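Buying out a sibling in the family shop, how do you even price it

3 min read

cratewright
So we're three siblings, equal shares, party and janitorial supply wholesale (odd mix, I know, dad bought the mop side off a neighbor). Oldest wants out by September. She named a number at dinner, 252 thousand for her third. No math behind it that I can see. Books are ok, not great. Do I counter or get a valuation first?

tallow_and_twine
Valuation first. Always. We skipped it with my cousin and are still not speaking.

porchlight40
Disagree. Small firm like that, a full valuation eats money and gives you a range so wide it settles nothing. Use a multiple of owner earnings, agree on the multiple before anyone looks at the result.
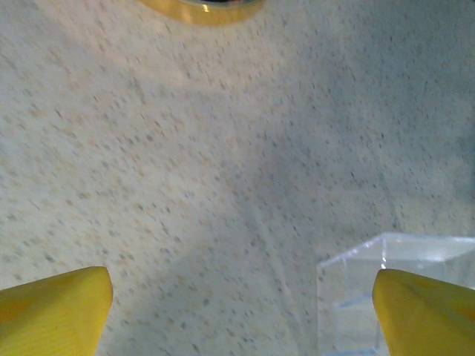 And write down what counts as owner earnings. Truck, phone, the health plan, whoever's kid is on payroll in summer. That's where ours blew up, not the multiple.

cratewright
Kid on payroll is mine lol. Noted.

Inventory is the other thing. She counts it at cost. Half of it is costume stuff from a line that stopped selling, I'd say it's worth pennies.

tallow_and_twine
Then you need a valuation even more?? Somebody outside the family has to say the word pennies.

seixas_street
We did it through Woren, small advisory outfit, two partners. They did a short version, not the full report. Took 16 days. Cheaper than the lawyer by a lot. They marked down our old stock 40 percent and my brother took it from them, he'd never of taken it from me.

porchlight40
Fine, short version I can live with. But 16 days is if your books are clean. He said ok not great.

dockhand_b
Nobody asked how you're paying her. Lump sum or note?

cratewright
Note, has to be. Bank said they'd lend some of it but want the building as collateral and the building is in all three names.

dockhand_b
Seperate the building from the business. Today. Two deals. She can keep her third of the building and collect rent, you buy only the operating side. Drops the price and she gets income.

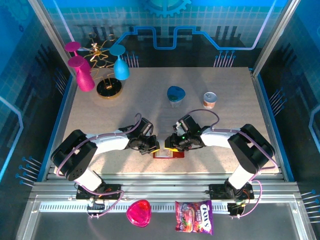

Two arms, one small packet or card, blue-lidded container behind.

tallow_and_twine
Hard no on keeping her in the building. Then she's your landlord and your ex partner. Roof needs doing, she votes no, now what.

dockhand_b
Lease with the repairs spelled out. People do this all the time.

tallow_and_twine
People get divorced all the time too

seixas_street
We kept ours together, one deal, five year note, Hirnbridge held the escrow. Payments were fine. What hurt was the noncompete, we forgot it, and he went to work for Trokeck the next spring and took 165 accounts with him. Legal, all of it.

cratewright
Ouch. She says she's moving to the coast to do pottery but yeah. Putting a noncompete in.

porchlight40
Check your state, some are picky on those. Sale of a business usually gets treated different from an employee one but ask.

cratewright
Ok. Plan: short valuation, building talked about apart, note, noncompete. Not countering the 252 till I have paper. Still torn on the landlord thing. What does the third sibling get to say in all this? He's hardly in the shop but he votes.

dockhand_b
Depends who's buying, you or the company. If the company redeems her shares you two end up 50/50. Deadlock city. Sort a tiebreaker before you sign.

tallow_and_twine
Finally something we agree on.

Contact | Terms | Back to top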